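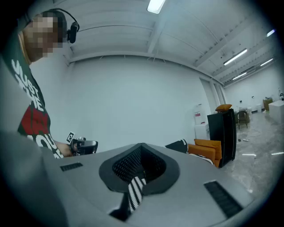 How to run a first wheelchair basketball practice for beginners

Reading time: 2 min

Did this last April at the Plestby rec center, 12 players, most never in a sport chair before. Quick version.

1. Book the gym early. Ask for 2 hours, you'll lose the first half hour to straps and tires.

2. Check chairs the night before. Tire pressure, anti-tip wheels, loose bolts. Bring a pump. Bring the other pump.

3. Fit everyone. Hips back, feet strapped, knees level or a bit higher. Borrowed cushions are fine, just nothing that slides.

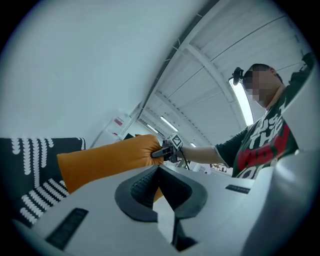 Orange cushion, with a dotted one off to the left.

4. No ball yet. Push, stop, turn, reverse. Baseline to half court, 7 times, then water.

5. Now the ball. Two pushes, then dribble, pass or shoot. People forget. Call it out loud but dont blow the whistle every time.

6. Lower a hoop if you can. Chest passes before shooting, allways.

7. Short game to finish, 3 on 3, five minutes, swap. Stop before arms are gone.

Tape fingers if they blister. Wipe the wheels after, gym floors get filthy.

Comments (3)

hoopsmom17: What size ball for the younger kids? Ours can't get a full size one near the rim.

Clemberg Rollers: Size 5 works for us. We skip step 6 and use a trash can on the floor to start.

mirkamness_dad: pump tip saved us, two flats before warmup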